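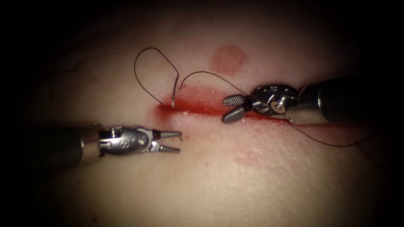
Nneka Ogundipe wrote under my last post that she'd want to see any suturing kit get through a whole pad before she trusted a word of the brochure, and that a nice-looking first stitch proves very little. Fair enough, Nneka! I've had your comment in my head all week.

So I've been spending my evenings with the Bretberg practice pack, the one made for two-armed surgical robots. You get the tissue pads, a little bottle of stage blood, curved needles with the thread already attached, and a booklet I will come back to. It costs 80 dollars, plus shipping, and the pads are supposed to be good for about 600 needle passes each. I can't speak to that yet. I'm slow, and I like to stop for tea.

What I can speak to is the feel of the thing on screen. The dark thread shows up beautifully against the pale pad, and I can't tell you what a relief that is after the Kondomico pads, where I was forever losing the tail of the suture and squinting after it. The blood is very red and rather shiny, and it does like to wander – I ended up with a round stain well off the cut and a smudge or two besides. If you're a tidy person this may bother you. It bothered me for a day or so and then I got on with my knots.

The needles are good, a bit stiffer than I'm used to, and they stand up nicely in the pad while you get the other arm ready for its turn. I still let the thread loop up too high before I pull it through (Shahla Bahrami has been telling me this since April, and she's right).

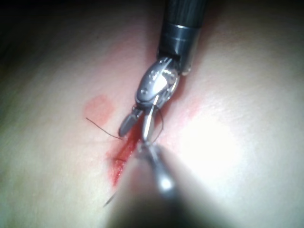
The booklet, and whether I'd buy it again

Oh, the booklet. It has a lovely chapter on handing the needle from one arm to the other and then barely a page on knots, so keep your old notes handy. I would buy the pack again, though, and I've already put in for two more pads.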